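Filed under: House & Half-Finished Things
2 comments | 41 shares

The toy clear-out has entered its second month, and I have got it down to two bins. I'd like applause for this. The plan was to sort everything into Keep and Give Away, but every object I pick up makes a case for itself, and I'm a weak judge.

Take the shovel. We live 161 miles from a beach. It stays, obviously.
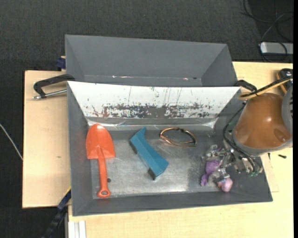
Bridmont, January – Orange-red shovel on the left, teal-blue thing in the middle. I have no idea what the teal thing belongs to. It has a point at one end and a curve down one side, and I can't throw it out until I know – that's how I got a garage like mine.

The bins are staying too, scuffs and all.

Comments

Yaowalak Chaiyaporn: Keep the shovel. It snows, doesn't it?

Vinzenz Kuster: We had a teal thing. Gave it away and found the rest of the set in spring.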